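Borton Toy and Puzzle Library – Your Questions Answered

Welcome, and thanks for stopping by! We get a lovely lot of emails each week, and many of them ask the same things, so Solène Gautier has gathered the favourites here. If yours is missing, do write to us and we'll get back to you as soon as we can.

Who can join?
Anyone at all, whether you have little ones at home, grandkids who visit in the holidays, or simply a soft spot for a good jigsaw. A family membership is $60 a year and runs from March to March. If you join partway through, we'll only charge you for the months that are left.

How many items can I borrow?
Up to 7 at a time on a family membership, and you're welcome to mix and match – a couple of puzzles, a board game, a ride-on, whatever takes your fancy. There are 527 items in the catalogue at the moment, so you won't run out in a hurry.

What if we lose a piece?
Please don't lose sleep over it! Pop a note in the box when you bring it back, have a look under the couch when you get the chance, and drop the piece in whenever it turns up. We only charge when a game can't be played without it.

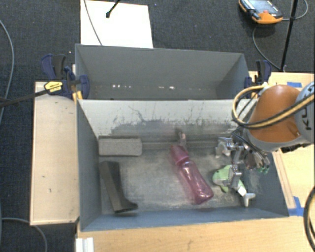 Can I donate toys we've outgrown?
We'd be delighted to look at them, as long as they're clean, complete and in working order. Please email Kidus Beyene first with a short list, as our storeroom is on the small side and we can't always find a home for larger things.

When are you open?
Our doors open at 9 in the morning and we pack up at noon. Hours are a little different over the school holidays, so check the front page of the website before you set out.

Last updated 10 Sep 2023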